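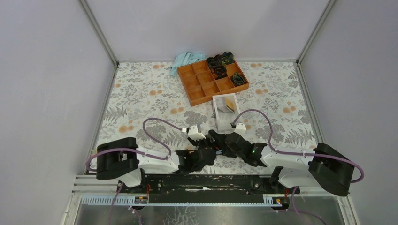 Service Planning Analyst (Demand and Capacity)
Prothero District Council, Digital and Customer Services
Permanent, full time, hybrid working
Reference: 796

Prothero District Council is recruiting an analyst to forecast demand for its resident services and to turn those forecasts into staffing and budget plans. The post sits in the planning team and reports to the Head of Service Planning.

Background

The council moved its contact records from Zornach to a single case system, Proltar, last year. Requests for waste, housing repairs, parking permits and council tax now share one set of category codes. There are 114 codes in use. Several overlap, and the older housing codes do not map cleanly to the new ones. Planning is still done separately by each department, mostly in spreadsheets, and the assumptions behind them are not recorded in a common format.

Main duties

Build and maintain monthly demand forecasts for each service area, at ward level where the data allows.
Reconcile historic Zornach records with Proltar categories and document every rule applied.
Model the effect of planned housing growth on service demand. The current local plan allocates 2,240 homes, and build-out dates vary by site.
Prepare the demand section of the medium-term financial plan.
Check forecasts against outturn each quarter and report the error by service.
Answer technical queries from auditors and from Gridov, the council's data hosting supplier.

Person specification

Essential:
Experience of forecasting from administrative or operational data.
Good working knowledge of SQL and of either R or Python.
Ability to write a clear methods note for readers who are not analysts.
Understanding of data protection law as it applies to case records.

Desirable:
Previous work in a local authority, health body or housing association.
Experience of migrating or matching records between case systems.
Familiarity with small-area population estimates.

A degree is not required. Applicants without one should show equivalent experience in the supporting statement.

Working arrangements

The contract is for 37 hours a week. The postholder is expected in the civic offices two days a week and may work from home on the others. Attendance at evening meetings is needed during budget setting, with time off in lieu. The post is politically restricted. Membership of the Local Government Pension Scheme is automatic unless the employee opts out.

How to apply

Apply through the jobs page of the council website, quoting the reference. Send a CV and a supporting statement that addresses each essential criterion in order. Statements longer than two pages will not be read beyond the second page. CVs without a statement will not be shortlisted.

Closing date: Wed 23 April, at noon.

Shortlisted applicants will be sent a small anonymised dataset and asked to return a forecast with a one-page note on method. The task has been set to take no more than three hours, and applicants have 5 working days to return it. Interviews are held in person and last one hour.

Requests for adjustments at any stage should be sent to the recruitment team with the application or as soon as the need is known.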